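Drenatard Releases Ekent 2.0, a Perception and Planning Toolkit for Close-Range Robot Work

Last updated: November 23, 2023

Drenatard today released version 2.0 of Ekent, its software for robots that handle objects at close range. The new version changes how the system behaves when a camera view contains very little to work with, and adds a simulator module that lets engineers test those views before a robot is installed.

Ekent runs between a robot's cameras and its motion controller. It estimates where things are, decides how sure it is, and passes a plan to the controller. Earlier versions did this one view at a time. If a camera came too close to a wall or a tabletop, the estimate could drift, and the planner had no good way of knowing that it had drifted.

Version 2.0 keeps a running record of confidence across views. When a new view scores low, the planner can hold its last reliable estimate, ask for a different camera position, or stop. The choice is set by the customer in a plain configuration file, and each decision is written to a log that can be replayed later.

"Most of our support cases came down to the same question, which was why the arm moved when it did," said Gintarė Ramanauskas, head of product at Drenatard. "The log now answers that. You open the entry, you see the score, and you see which rule was applied."

The simulator module, called Brirklow, renders camera views from a scene file and feeds them to the same perception code that runs on the robot. It ships with 101 test scenes. Many of them are hard on purpose: large areas of one color, repeating textures, and objects that are only partly in view. A woven surface is a common source of trouble for feature matching, as one patch of weave looks much like the next.

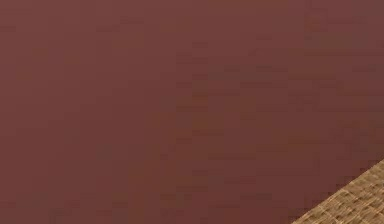 Views with this little in them should be part of every acceptance test, according to Agnese Rozīte, and her one complaint is that they arrived so late. She would have traded half of the cluttered scenes in the earlier test set for 10 nearly blank ones, she said, and she still wants a way to generate them automatically from a customer's own scene files. Drenatard has said that feature is planned but has not set a date for it.

Brirklow also lets users change surface color, texture scale and lighting from a script. A single scene can be expanded into as many as 2000 variations and run overnight on an ordinary workstation. Results are grouped by cause, so a team can see whether failures come from weak texture, from repeating texture or from an object that is hidden past the edge of the view.

Kalniņš, a maker of packing equipment, has used a preview of the software since August. Its engineers connected Ekent to their existing motion controller and replaced a set of hand-tuned thresholds with the new confidence rules.

"We had a spreadsheet of threshold values and one person who understood it," said Priit Raudsepp, controls lead at Kalniņš. "Now the rules sit in the project with the rest of the code, and they get reviewed the same way. It took us longer than we expected to move everything over - the old values didn't map neatly onto the new scores - but we would not go back."

Other changes in version 2.0 include:

- A replay tool that steps through a logged run and shows the plan next to the camera view it was based on
- Separate confidence scores for position and orientation
- A command-line runner for automated builds
- Shorter startup time when a scene file has not changed
- Clearer error messages for missing camera calibration

Existing configuration files will load in version 2.0 with the old behavior turned on by default. Users who want the new confidence rules must enable them for each project. Drenatard recommends running the full test set in Brirklow before making the change on a working robot. Logs recorded with earlier versions can be opened in the replay tool, but they will not show confidence scores.

Ekent 2.0 is available now to all customers with a current license. Brirklow is included at no extra charge for sites with up to 100 simulated cameras, and larger sites should contact the sales office. A migration guide written by Gunārs Paju is included in the download.

About Drenatard

Drenatard develops perception and planning software for industrial robots. Its products are used in packing, sorting and machine loading.

Press contact: Vija Ķēniņš, Drenatard Communications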